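Begoña Carretero
Mar 6, 2026

Notes on the Waseck sorting package, the simulation-only tier. We have been running it against our own bin-picking tasks. Thread.

What you get: a physics scene with a parallel gripper, a parts library, a task editor and a Python client. No hardware included. The hardware tier ships through Herrero and I have not used it.

Install took one command and one license key. The client wants its own environment. Ours clashed with an older Buvico driver until I separated the two.

Default task is battery sorting. Cylindrical cells, a black tray, a tabletop with other parts lying on it. You set the start poses and the target poses. Randomization is per object, so you can pin the tray and shuffle the rest.
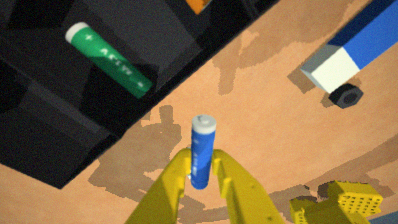
Grasp quality depends mostly on the contact settings. With the stock friction value, cylinders rotate between the fingertips during fast moves. Raising it 20 percent fixed that for us. The docs list the parameter under "surface" and not under "gripper", so look there first.

Upright grasps are harder than flat ones. We ran 500 episodes of each. The upright set needed a slower close and a lower lift speed before the failure rate settled. Flat pickups worked on stock settings.

Rendering: shadows are on by default and they matter if you train on images. Turning them off speeds up the batch runs, but our detector got worse on labels and polarity marks when it went back to shadowed views. We left them on.

Camera placement is a weak point. You get 2 presets and a free pose, and the free pose is not saved with the task file. Export it separately or you will lose it on reload. I lost mine twice.

Logging is good. Joint states, contact forces and frames share one clock. The Fovgate importer read our logs without a conversion script.

Support answered my ticket on the pose bug in 10 days. The fix is listed for the next release, no date given.

Would I renew? For the sorting tasks, yes. For anything with soft parts or cables, no, the solver does not handle them. Our license started in November and I will post the transfer results once we have the arm set up.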